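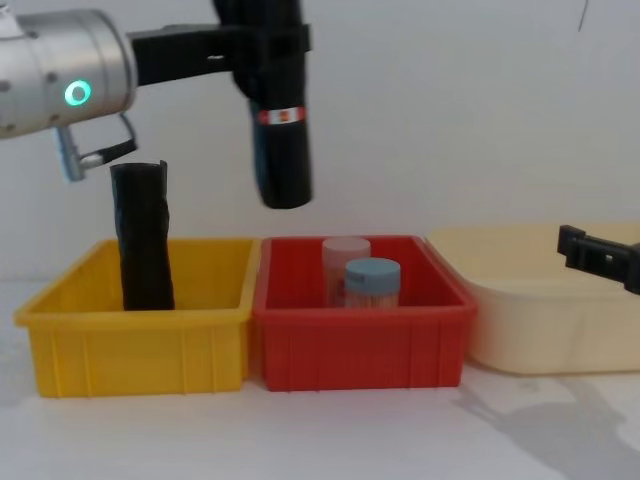
**Figure 2.** Boxes at Dotholm, with a black cylinder hanging over them.

## 4.2 What people write on boxes

I went into this part of the study expecting to write about handwriting, and I've ended up writing mostly about the word "misc". Of the 11 households we followed through a house move, every single one had a box with some form of it on the lid: "misc", "bits", "stuff", "odds + ends", and in one case (my favourite) "the rest of it". I'd planned to leave these out of the coding altogether, as they didn't seem to tell us anything about what was inside. Slavica Georgiou talked me out of that after reading the first batch of interviews, and I'm very glad she did.

The trouble with my first scheme, which we set out in Section 3, was that it treated a label as a list of contents. "Kitchen: pans" would score well, "kitchen" would score less well, and "misc" would score nothing. But when we went back to people after the move and asked them what was in their unopened boxes, the scores were a poor guide to who could tell us. One woman knew her "misc" box right down to the spare fuses. She'd packed it herself, late, on the last night, and she remembered it because of the state she was in while packing it! Her neatly labelled boxes, which her sister had done, were a closed book to her. She read the lid out to me and then said, "Well, that's what it says."

So we recoded everything by who had packed the box as well as by what was written on it. Ilir Yordanov did the second pass without seeing mine, and where we disagreed we sat down together and talked it through (mostly this was about garages, which people use for so many things that the word hardly works as a room name). I won't repeat the whole table here, but the pattern was plain enough from the interviews alone. People who had packed a box could usually say something useful about it, whatever the lid said. People who hadn't packed it leaned on the lid, and they leaned on it hard, even when they'd already caught it being wrong.

Wrong labels were a much bigger part of the story than I'd allowed for. Boxes get used again. A box that went to one flat as "books" comes out the other end two moves later holding towels, with "books" still on it and perhaps a line through the word if somebody was feeling thorough. We'd asked people to point out any old writing, and they often couldn't see it until we asked. They'd stopped reading it. One couple had two generations of labels on nearly everything they owned and moved between them without any fuss — blue pen was now, black pen was before — but the friends who came to help them carry had no way of knowing that, and a good deal of bedding spent its first week in the study.

I should say a bit more about the friends, as they turned up in the interviews far more than in our questions. We had written the schedule as if a label were a note from the packer to the packer. Panagiotis Babić pointed out, quite rightly, that half of the labels we'd copied down were instructions to someone else: "this way up", "upstairs", "open first", "NOT the van". These aren't about contents at all. They're about where a thing should go and how worried you should be while holding it. We gave them a separate code in the end ("directions"), and I'd urge anyone repeating the study to have that code from the start, as going back through the notes to add it took us most of July.

Directions also aged badly. "Open first" is a perfectly good thing to write on a box, and then you open it, take out the kettle, and put the lid back down on whatever's left. We found boxes like that in spare rooms and under stairs long after the move, still asking to be opened first. Their owners tended to know what had come out of them and had only a faint idea of what had stayed in.

There is one result I can't account for. People who drew on their boxes (a lamp, a shoe, a very good cat) did well when asked about the contents, and so did their helpers. That could be down to the drawings, or it could be that people who have the time to draw a cat on a box also have the time to pack it properly. With a group this small I can't pull the two apart, and I'd sooner leave it open. Andri Grabner has suggested getting one set of people to pack for another and handing out the pens ourselves, and we come back to that in Section 6.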